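November 17, 2023

Second day on the Hedorer kit. Spent the morning on the pairing sequence, which is documented for the older firmware only. The left unit has to be powered up first and held still until its light settles, then the right. Reversed, the two clocks come up with an offset and the log has to be thrown out. Wrote this on the inside of the case lid in marker.

Jaw travel is fine for clothing. The trigger is linear for most of the pull and then gets stiff near full close, so the last part of a pinch on thin cotton is mostly guesswork until the hand learns it. Grip force is not logged. Jaw opening is. For the folding set I would want both, and I put that at the top of the list for Beva, who sell the service plan and are supposed to collect requests.

Trousers: folded lengthwise, picked up at the two ends, pulled straight, put down. The pull is the part I care about. With too little tension the creases stay in, and with too much the waistband end creeps out of the jaw. The kit gives no feel for either, so I go by eye and watch the fabric near the fingers.
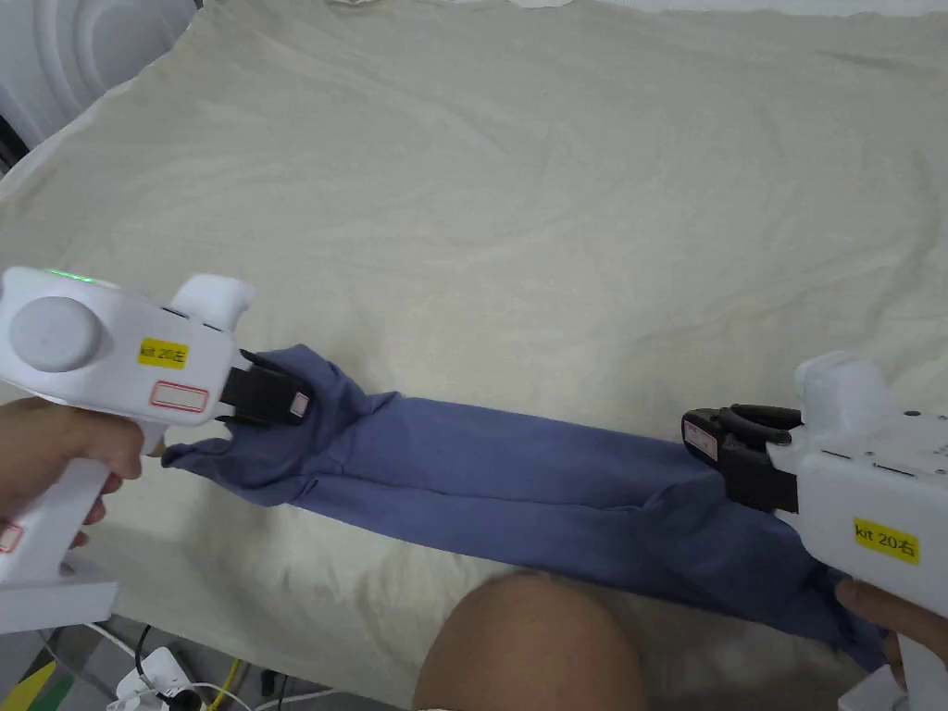
Si-woo Han thinks I am grading the wrong thing. The hardware only has to be repeatable, the feel can be learned in an afternoon, and what should decide the purchase is whether the two streams stay aligned over a long session without anyone touching them. Also that I should stop writing "stiff" and measure the trigger with a spring scale.

Fair on the scale. I will borrow one. On the alignment I partly agree, but a trigger that tires the hand will shorten the session before drift has time to show up. Both go in the report.

Drift test after lunch. Clapped the jaws together at the start and at the end of each run and compared the closing edges in both logs. Three runs. Two were clean. The third was off by a small but steady amount from the first sample, so it is a startup fault and not drift. Likely my own pairing error, as I had swapped a battery just before and did not restart both sides. Repeat tomorrow with a full restart.

Storage: the session wrote around 2000 files, one per short segment, with names that sort wrong past midnight. The Ivport converter takes the folder as it is and joins the segments, but it drops the jaw channel unless the flag is set by hand. Nhàn Văn sent me the flag in July for a different job and I had lost the message. It is now in the notes file.

Shirts are harder than trousers. There is no stiff edge to hold, and a knit stretches where woven cotton stops. I take the corner with the left unit, open the right one wider than seems needed, and come in low along the sheet.
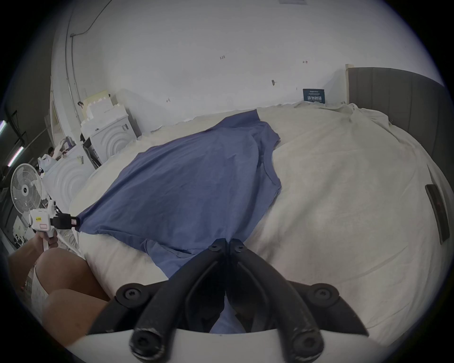 Coming in steep pushes the cloth away before the fingers close. A low approach fixes most of that, at the cost of a bent wrist. A longer finger would help. Hedorer lists one as a spare part with no price and no drawing. Asked for both.

The Cáceres quote is still open. Their kit is lighter on paper and the price includes the converter, but the loan unit has not shipped and I will not compare against a data sheet. If it is not here by the end of the trial, the report goes in with one product tested.

To do: spring scale, full restart test, request for force logging, price of long fingers. Charge both units overnight.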